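Re: [shorttrack-list] Dralledthorpe purse and the tire rule
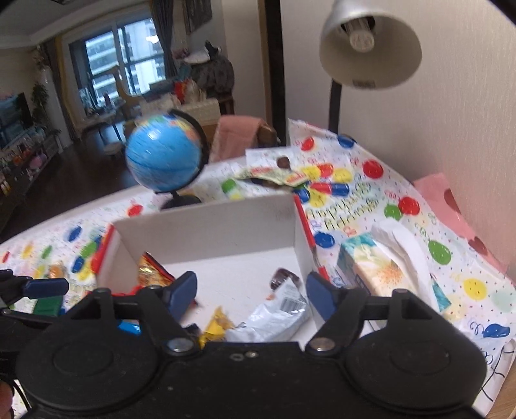 Is Dralledthorpe going to run the street stock special again next August? The date is penciled in for the same weekend, and they'll lock it once the Sheehan schedule comes out so the two don't land on top of each other.

Okay, on to the rest of it. Quoting the message from earlier in the week so folks who joined lately can follow along:

> I don't get the purse at all. 3,000 to win sounds great on the flyer
> but sixth on back paid next to nothing, and I burned more than that
> in fuel just towing over there. Also, are we stuck on the Kalamik
> tire for another year? I had two go soft in the heat race and I'm
> not the only one. If they open it up to the Hinuso I'll be there
> every night. If not I'm probably staying home and running the
> bullring.

I hear you on the purse. I ran that show too, finished well out of the money, and my check covered the pit passes and a burger. I'd love to see them knock the winner's share down a little and spread it through the field. Give me 50 bucks more to start the feature and I'm a lot more likely to load up when it's a long haul. The guys who win are coming anyway!

The tire thing I see differently. I've been on the Kalamik all season and the only one I lost was my own fault (ran over something in the pits, never did find out what). What I did learn is that they don't like low pressure on the right rear once the track goes slick. I was starting way too soft because that's what worked on the old tire. Went up 6 pounds and the car quit falling over in the middle of the corner. Might be worth a try before you give up on them – and check your stems while you're at it.

The Hinuso is a nice tire, no argument, but every time a track around here opens the rule, somebody shows up with a trailer full of compounds and the rest of us are chasing him by the second night. I'd vote to leave it alone one more year and then look at it again.

One more for the group: does anybody have a 298 grind cam they'd part with, or know of one? Mine has a lobe going flat and I'd like to get the motor back together over the winter. I can meet you at Sheehan or pay the shipping. Email me off list so we don't clog this up.

Oh, and bring back the Saturday night cookout. That was the best part of the whole deal.

– the red 50 car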